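# Student club collects laundry-folding recordings for summer robotics project

A student robotics club at Wekwood Technical College is spending June on household chores. Its members are recording themselves picking up, moving and folding clothes with hand-held grippers, and the recordings will be used to train a robot arm back in the college workshop.

The project is called Dagdag. It is one of 2 club projects picked for this year's Flondetti Student Challenge, a regional contest for college teams that asks entrants to get a robot to do a useful job in an ordinary home. The other project, from the club's first-year group, deals with sorting cutlery.

Members of the Dagdag group work in bedrooms and other lived-in rooms. The club decided on this in the spring, after its first set of recordings, made on a bare workshop table, gave poor results. The arm could pick up a T-shirt from the table but stopped or grabbed at nothing when the same shirt was placed on a patterned blanket.

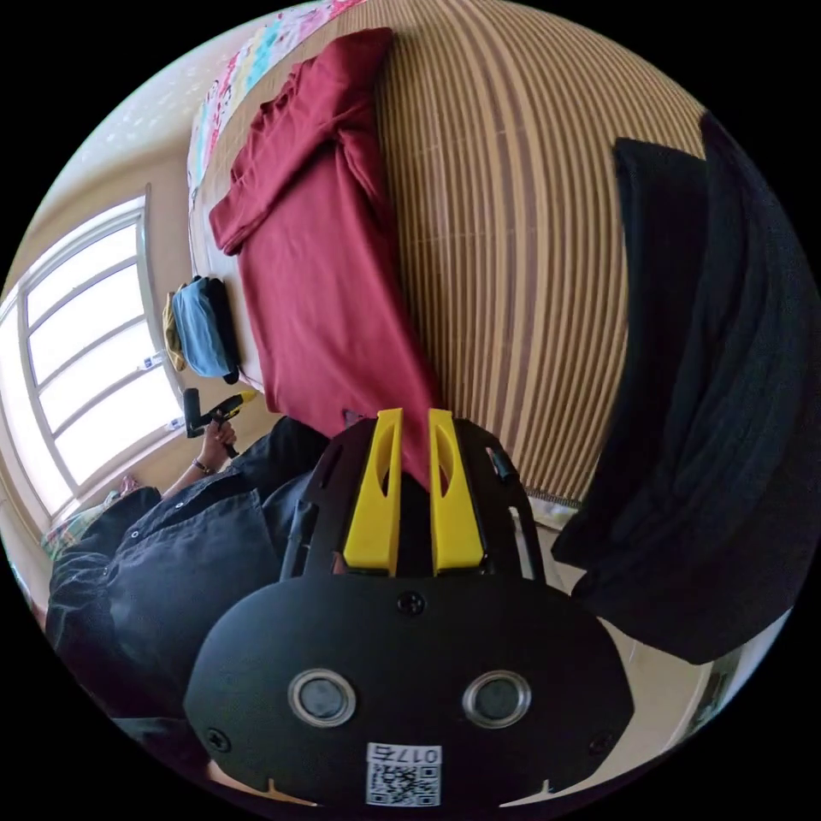

The club wants 1380 usable recordings before the end of the month. Each one covers a single short task, such as lifting a sleeve, pulling a garment flat or moving a folded item to a pile. A recording is thrown out if the garment falls to the floor, if the fingers leave the view for too long, or if the person holding the gripper stops partway through to talk to someone.

According to the group's notes, the early sessions went slowly. Students tended to handle the gripper as if it were their own hand, with quick turns of the wrist that an arm can't copy. They now practice on dish towels first and don't move on to clothes until their motions are smooth enough. Most get there in an afternoon.

Thick garments have been the hardest. A hood or a heavy seam slips out between the fingers, and the cloth bunches up when it's pulled from one side. The group has been trying different ways to start on a sweatshirt, including gripping at the shoulder, at the hem and at the base of the hood. Shoulder grips have worked best so far — though the group says it has not tried enough sweatshirts to be sure. 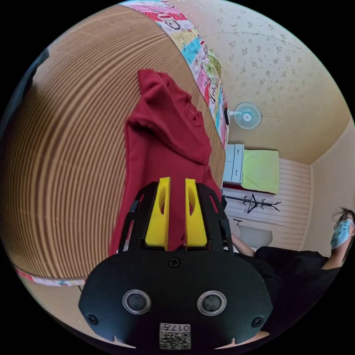

*A red garment on a ribbed mat during a recording session for the Dagdag project.*

After each session the files are copied to a shared drive and checked by a second student, who marks where each task starts and ends. That job is unpopular. Checking takes longer than recording, and the club has set up a rota so that everyone in the group does a share of it. Students who miss a turn make it up the following week.

The club pays for the work out of its regular dues and a grant of $200 from Stonder, a local hardware supplier. The money went to batteries, storage cards and spare screws. Clothes come from the students' own closets, and the group has asked members to bring items in different fabrics, with cotton, denim and fleece at the top of the list. Dark clothing is also wanted. Black shirts show few folds on video, and the trained arm has had trouble finding their edges.

Training on the arm will start once the last recordings have been checked. The contest rules allow each team one table, one arm and a basket of clothing chosen by the judges, which the students will not see ahead of time. Points are given for every garment folded and placed on the stack. A team loses points if someone touches the clothing after the clock starts.

Last year the club entered a robot that carried cups from a counter to a table. It finished in the middle of the field. Several of this year's members worked on that entry and say the team left testing too late, so the Dagdag group plans to have the arm running a full two weeks before the contest.

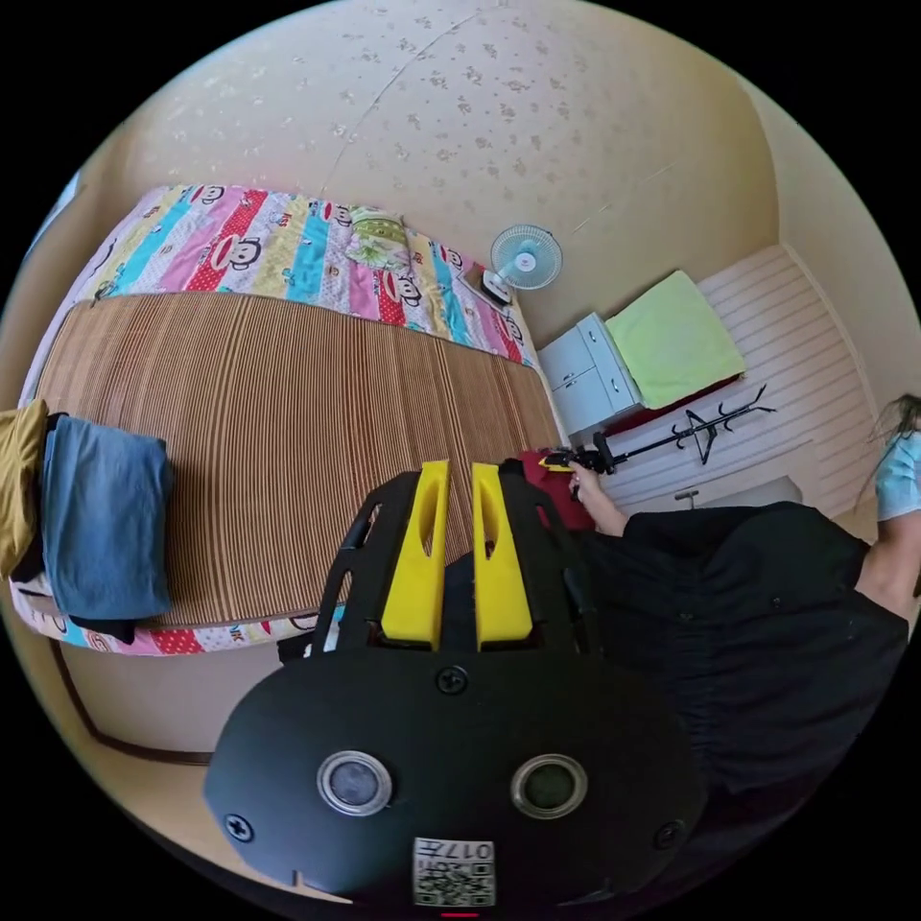
**Do students need robotics experience to join the project?**

Most of the current group had none when they signed up. New members learn to use the gripper in their first session and can help with recording and checking right away. Work on the arm itself is open to students who have taken the college's introductory programming class or can show they know the same material.

The club meets in the main workshop at 4 p.m. on recording days and then splits into small groups. Students who want to take part can add their names to the sheet on the workshop door. A written report on the recordings will be posted on the club page after the contest, along with the group's notes on which grips worked for which kinds of clothing.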